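3. Materials and Procedure

3.1 The collection

The study draws on the Najjar collection of toy castles and play figures, which was assembled by one family over two generations and is now held on long-term loan by the authors' department. The collection contains 3000 loose pieces and 175 boxed or partly boxed sets. Most of the sets were sold under the Skikwood and Trarine labels, and a smaller group carries the Branier name. Handling and recording followed the written procedure of the department's object laboratory.

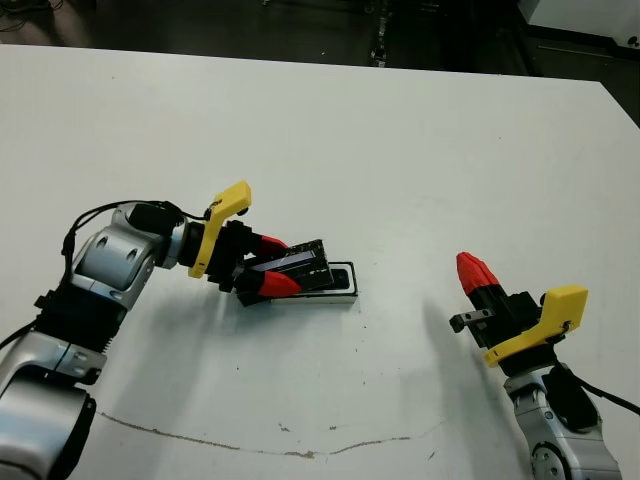
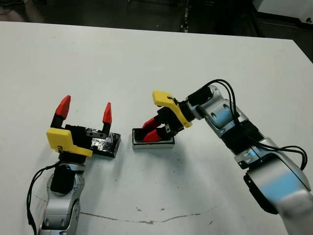
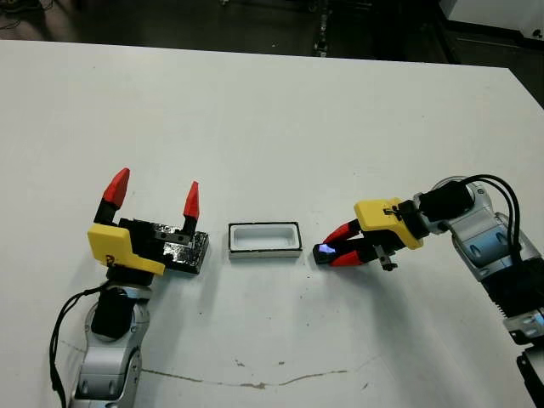
Figure 2. Two-arm work table.

3.2 Selection of sets

A set was admitted to the study if it met 2 conditions. First, the outer box had to be present, even if damaged, so that the printed set number could be read. Second, at least one wall section and one figure had to be found in the box when it was opened. Sets that had been put together by a dealer from several sources were left out whenever this could be shown from the paperwork. Where the paperwork was silent, the set was kept and marked as uncertain in the register.

Loose pieces were treated separately. They cannot be tied to a given year of sale, and earlier writers have disagreed about how much weight they should carry. Usmani has argued in favor of using them freely, on the ground that children mixed their sets and that a loose knight is as good a witness to the mold as a boxed one. Huaranga takes the narrower view that a loose piece shows only that a mold existed at some point. The present paper follows the narrower view in its main tables and reports the loose pieces in the appendix.

3.3 Recording of castle walls

Each wall section was recorded by height, by length along the base, and by the pattern of the stonework. Three patterns were found in the Skikwood sets. The first has even rows of blocks with no openings. The second has the same rows broken by narrow windows. The third, which appears only in the gatehouse sections, has larger blocks at the corners and a raised band below the walkway. Trarine walls are simpler. They share one pattern throughout, and the tower sections differ from the others only in their curve.

Color was recorded under daylight lamps against a printed chart. Gray plastic from this period is known to yellow with age, and two sections from one box may differ if one of them was kept nearer the lid. For this reason a difference of a single step on the chart was not counted as a difference in color. Tin sections were judged on the back, where the print had been less exposed to light and to handling.

Repairs were noted but not undone. Glue had been used on the corner tabs of many walls, and in a few boxes the tabs had been cut away and replaced with card. The lengths given for these walls were taken between the inner edges of the remaining tabs and are shown in italics in the tables.

3.4 Recording of figures

Figures were sorted by pose, then by the mark under the base. The pose names are those used by collectors, with small changes where one name had been given to more than one figure. The standing archer and the kneeling archer, for instance, are listed apart, although older price guides place them under one heading. Mounted figures were recorded without their horses, and the horses were given their own entries. This was done after it became clear that Trarine riders fit Skikwood horses without force, and that the two had often been swapped.

The mark under the base was read with a hand lens. Where the mark was worn, the reading was made by both authors independently, and the entry was accepted only if the readings agreed. Entries on which they did not agree are given in the appendix with both readings.

Weapons and shields presented a special difficulty. Few had stayed with the figures they were made for, and several boxes contained more swords than hands to hold them. They were recorded by type for each box and were not assigned to single figures.

3.5 Boxes and printed matter

Box lids, instruction sheets and store labels were copied in full before any other work was done on a set. The lid art changed more often than the contents, and it has led some writers to describe as a new set what was in fact an old one under a new picture. The register therefore treats the set number as the main key and the lid art as a variant. Five-digit numbers were read from the end panel where possible, the lid being more often torn.

Price labels were copied but were not used for dating. A label shows when a box was on a store shelf, and slow-selling castles could remain there well past the year in which they were packed. Instruction sheets proved more useful. Those in the Branier boxes carry a printer's code in the lower margin, and the order of these codes agrees with the order of the set numbers in every case but one. That case is taken up in Section 4.2.

3.6 Limits of the material

The collection was formed by purchase in one region, and it should not be taken as a fair sample of what was made. Large sets are likely to be over-represented, as the family is known to have preferred them. Small sets sold in bags, without a box, are absent from the main tables by the terms of Section 3.2. The register was closed on 11 June 2019, and pieces that reached the collection after that date have not been considered.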